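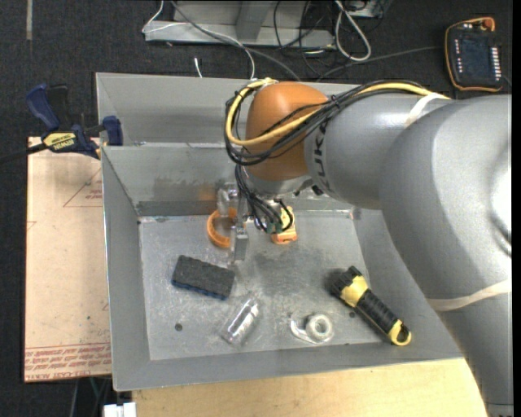 A KUKA arm over a metal bin of mixed goods, among them a bottle, a sponge-like block and a flashlight.

Opinion: The robot can have my job when it can empty the returns bin

By Evelien Van Beek
Friday, January 16, 2026

I ran the returns desk at a hardware and household goods warehouse for nine years, and for most of that time people have been telling me a machine was about to do it. First it was a salesman from Clellon, then my brother-in-law, then a consultant with a slide deck. Last May it was the company itself. We sent a small group to look at what was on offer, and I have had a firm opinion on the subject since then.

The opinion is that machines can do part of the work now, and the part they can do is worth paying for. The rest is further away than the brochures say, and the same goes for the home.

Start with what returns are. A customer sends back a flashlight, a roll of tape with the wrapper half off and a bottle of something. They arrive in one box, and we tip the box into a bin. Somebody picks out each item, looks at it, and decides whether it goes back on the shelf, to the supplier or into the trash. On a busy day one person at my desk handles 700 items. It is dull work and hard on the lower back. I would not be sorry to see it go to a robot.

The picking is what everyone demonstrates. An arm goes down over a bin, closes on something and lifts it. Ten years ago that was a research topic, and today a supplier will quote you a price. Roel Coppens, our maintenance lead, came on the visits with me and was more impressed than I was. His point was that these arms used to need every part laid out in the same spot facing the same way. Now they can be given a jumble and find something to grab. He is right that this is a big change.

But look at the kind of things that end up together in a bin. Clear plastic is hard for cameras, which see what is behind it or the shine on top of it. A flashlight lying against a sloping side has to be taken at an angle, with the wall in the way of the fingers. A roll in a torn package might come up with the package or without it. A sponge gives when you squeeze it. A person changes grip for all of these without thinking, and for the machine each one is a separate problem that an engineer has to work on.

At the Quintana show I asked to put my own things in the bin. Two exhibitors said yes, which I respect, and several said the cell was set up for a particular range of goods. One of the two did well with my boxes and poorly with a bag of cable ties. The arm went for the bag, came up with nothing, and tried the same place again. The young man running it said they would add bags to the training. I believe him. I also know that the week after, somebody will return a garden hose.

Hilde Van Dijk, who manages our site, thinks I am setting the bar too high. She says a robot that handles the easy 60 percent and leaves the rest for a person has still taken most of the load. I have gone back and forth on this. It depends on how the leftovers reach the person. If I have to stop what I am doing and walk over each time the arm gives up, I have gained very little. If the hard items slide down a chute to my bench and I work through them at my own pace, that is a real help. The sales talks spent plenty of time on picks per hour and hardly any on the chute.

Then there is the looking. Picking up the flashlight is half of my job at most. I also switch it on, open the battery end, check for corrosion and smell it if the box was damp. None of the systems we saw did any of that – they moved the item and read the bar code. Sorting by bar code is useful, but it does not tell you whether the thing works.

People ask me about the home because that is what they want. Kulap Duangkaew at the desk next to mine has two children and a kitchen floor she would gladly hand over to anyone. I tell her to wait. A warehouse can bolt an arm down, fix the lighting and keep visitors out. Her kitchen has a dog in it, and the sippy cup is never in the same place. If a supplier needs an engineer on site to get through my bin, I don't see how it gets through her living room without one.

We signed for one cell in the end, from Fureck, on a trial basis. It will do boxed goods only. I voted for it, and I would again. What I asked for in the contract was that the acceptance test be run on a real day's returns, tipped in by my own staff, with the supplier's people standing back from the controls. They took a week to agree to that, and I would advise any buyer to ask for the same.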